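22nd December

Hi all - I'm looking for people to join the student robot project I run at the Gorkasitz evening school, and I'd love to have you even if you've never written a line of code for anything that moves. We start up again in the new year and go through to June, and I have room for seven new people. Two of those spots are paid (more on that further down), the rest are for the fun of it and for credit if your school will sign the form.

I'm Lieven Mertens. I teach the programming half of the class, and Ward Groen teaches the half with the math in it. We've been at this for three years now, and our students enter the Narnisora sorting contest every spring. Last time we came home with 94 points and a very long list of things to fix. I still have the list taped inside my desk drawer!

The contest is all in simulation, so you don't need a workshop or a soldering iron or any money. Everyone gets the same arm, some colored cubes and a tray, and your program has to get the right cubes onto the tray without shoving the others out of the way. That sounds like an afternoon's work. It took my first group five weeks to get one cube to stay where they put it, and they were good. The physics is fussy, the gripper is fussier, and cubes that sit close together are a real headache - you plan a nice clean approach to one and bump its neighbor on the way down.
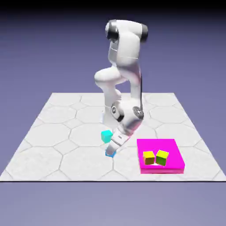
*The Vekholm Sheet, no. 50, p. 7*

The arm is down at the blue cube with the cyan one right beside it, and the yellow and yellow-green ones are on the pink tray. Tight spots like the one by the gripper are what most of our spring will be about. Ward has a whole evening planned on how to pick an approach angle, and he's promised to keep the chalkboard part under an hour (I'll believe it when I see it).

So who am I looking for? Mostly people who are stubborn in a cheerful way. If you know some Python, great, you'll be useful from day one. If you don't, come anyway, but plan on doing the starter exercises before our first meeting, and please really do them. I can help with almost anything except catching up someone who hasn't opened the folder. We also need somebody who likes writing, because the contest wants a report with every entry and ours have been pretty thin. And if you enjoy breaking other people's programs, tell me that in your note! Our testing last year was me clicking "run" and hoping.

The two paid spots are for lab assistants. You'd be there for both sessions each week, help the newer folks get the simulator installed, and keep our shared code in some kind of order. You should have taken a programming class already and be okay with answering the same question four times in one night. It's hourly pay at the school's student rate, and Ward does the paperwork.

We meet two evenings a week in room 357 of the Waweru building, from six until eight. I usually stay later, and you're welcome to, but you don't have to. There are school computers to use if your laptop is old or you don't have one. You need to be 16 or over, and if you're under 18 I'll need a parent's signature on the form.

To apply, send me a short note through the evening school office, or drop it in my mailbox there. Tell me your name, your age, which evenings you absolutely can't do, and something you tried to build or program that didn't work. I like that last part best, so give me some detail. Put "lab assistant" at the top if you want one of the paid spots, and add the name of a teacher I can talk to.

No résumé, please - half a page is plenty. Ward and I read everything together over the break, and you'll get an answer from one of us before classes start.

Lieven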